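Week 3 handout: How rabbits got into the nursery

Housekeeping first. My office hour has moved to Friday, and the reading for this week is the long chapter on toy makers in the Clurnemel reader. You can skip the bit on dollhouses (I love it, but we won't get to it until much later). Bring your object notes with you.

1. Before the toy

Last week we finished with farm animals in printed alphabets, and a few of you asked why rabbits hardly showed up. My own feeling is that people mostly thought of them as supper, or as something that ate the cabbages. The earliest item on our list is the Clastholm household book, started in 1710, and I went through it again over the weekend hoping for a pet. No luck! There are rabbits in pies, rabbits in stews and one long, grumpy entry about holes in a garden bank.

What the book does have is rag dolls and a horse on wheels, so there were toys in the house. Keep that in mind when you write your response, as it's tempting to say that people back then just didn't bother with playthings.
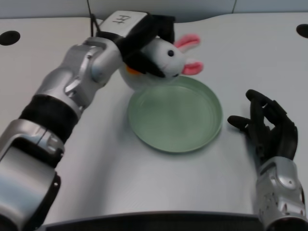

2. Cloth, stuffing and the soft toy

I want you to get comfortable with a few words here. "Plush" is a fabric with a raised pile, longer and looser than velvet. "Appliqué" is a shape cut from one fabric and fixed on top of another. "Stuffing" covers pretty much anything - sawdust, straw, wool scraps, and later on the synthetic fiber most of us grew up hugging.

The Wyss pattern sheets are my favorite thing in this whole unit. They were sold to home sewers, 200 to a bundle, and the rabbit comes in just three pieces plus ears. Look at how the ears are cut! The sheet tells you to line them in a second color, and that little touch has hung on in toy rabbits ever since. I tried sewing one myself last August and the ears took longer than the rest of the animal put together.

Read the instructions slowly. They assume the person sewing already knows a great deal, and they skip steps that a beginner would badly need. Who was expected to have that knowledge, and where would they have picked it up?

3. The carrot question

Real rabbits eat mainly grass and hay, and a carrot is a treat at best. So how did the two get stuck together so firmly? We'll spend most of the second hour on this. Cartoons and picture books did a lot of the work, but I'd like you to think about sewing too. A carrot is an easy shape, it's bright, and a small child can name it. 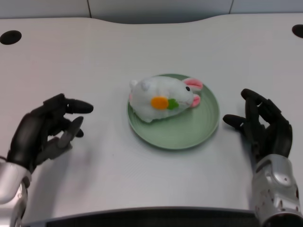

Plush rabbit with a felt carrot on its side.

4. For next time

Pick one soft animal you can get your hands on and write 100 words on how it's put together. Seams, eyes, ears, whatever you notice. Please don't tell me its name or how much you loved it (save that for the discussion, I really do want to hear it). Then read the Flereck catalog pages and mark any animal that is shown with food.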